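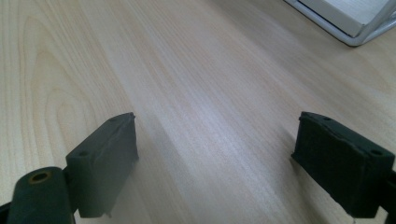
木目の天板をどう選び、どう使うか
共用机の更新に関する意見

2020年11月30日

当施設では、共用の作業机の更新に際し、天板の仕上げをめぐって長く議論が続いている。争点は、淡色の木目を残すか、無地の白または灰色に統一するかである。本稿は前者を支持する立場から、その理由と、あわせて改めるべき運用について述べるものである。

無地を推す意見の根拠は明快である。汚れが見つけやすく、清掃の仕上がりを確認しやすい。机を追加した際にも色が揃う。7月に実施した利用者への聞き取りでは、回答者357名のうち153名が「無地のほうが清潔に見える」と答えた。軽視してよい数字ではない。ただし、清潔に見えることと、清潔に保たれることとは別の事柄である。白い天板は汚れを目立たせるが、拭き筋や細かな擦り傷も同じように目立たせる。導入から数年を経た白い机が、手入れを怠っていないにもかかわらず古びて見えるという苦情は、当施設でも繰り返し受け付けてきた。

淡いベージュの木目には、この点で余裕がある。細い平行線がまっすぐに走る柾目風の部分と、山形の弧を重ねる板目の部分とでは、表面の表情が大きく異なる。濃淡に幅があるため、小さな傷や薄い輪染みがただちに欠点として目に入ることがない。長時間向き合う面として、均一な白よりも目が落ち着くという声も多い。好みの問題と片付けられがちであるが、一日の大半を机上で過ごす利用者にとって、視野の大部分を占める面の性質は作業環境そのものである。

光の反射についても触れておきたい。淡色の天板は、仕上げの艶によっては照明や窓の光を帯状に返す。見る角度によってその部分だけ木目が白く薄れ、紙の文字や小さな部品を確かめる妨げとなることがある。色調の議論に時間を費やす一方で艶の程度を見本帳の小片だけで決めてきたことは、これまでの選定の明らかな不備であった。手のひらほどの見本では、反射の広がり方は判断できない。

今回の候補はOlwood、Moso、Kolbyの3種である。いずれも木目調の淡色であるが、木目の方向と艶の指定は机の置き方と併せて検討しなければならない。実寸の天板を各1枚借り受け、午前と夕方の双方で、実際に設置する位置において確認することを求めたい。購入を予定する机の総数を考えれば、この手間を惜しむ理由は見当たらない。

素材の表示についても意見がある。木目が見えるというだけで、利用者はそれを無垢材と受け取りやすい。しかし、表面が突板であるか化粧板であるかによって、許される手入れは異なる。突板に水分を残せば傷みの原因となり、研磨をかければ薄い表層を失う。化粧板であれば研磨は論外である。選定担当のMing-te Liao氏は、机の裏面に表面材の種別と手入れの方法を記した札を貼ることを提案している。筆者はこれに全面的に賛成する。現在の備品台帳に載る1,108点のうち、表面材の記載を欠くものは少なくない。更新を機に整えるべきである。

運用の面では、机上に物を常置しない原則を改めて確認したい。Bustos社の卓上棚を全席に備える案が出ているが、筆者は反対である。棚は置かれた瞬間から物を集め、天板の使える範囲を狭める。固定された物の周囲だけ日焼けの進み方が変わり、移動した際に跡が残ることも懸念される。道具は使うときに出し、終えたら戻す。この単純な習慣が守られている部屋では、天板の傷みも総じて軽い。

また、清掃用の布は木目に沿って動かすことを標準としたい。現行の手順書には洗剤の希釈率が細かく定められているが、拭く方向についての記述がない。あわせて、金属製の工具や底の粗い器具を置く際には敷物を用いることを明記すべきである。

以上の理由から、筆者は木目天板の継続採用を求める。艶の実寸確認、表面材の表示、手順書の改訂については、机の発注に先立って完了させることが望ましい。卓上棚の扱いは別途協議とされているが、天板の寸法に直接関わる事項であるため、同じ議題の中で審議されたい。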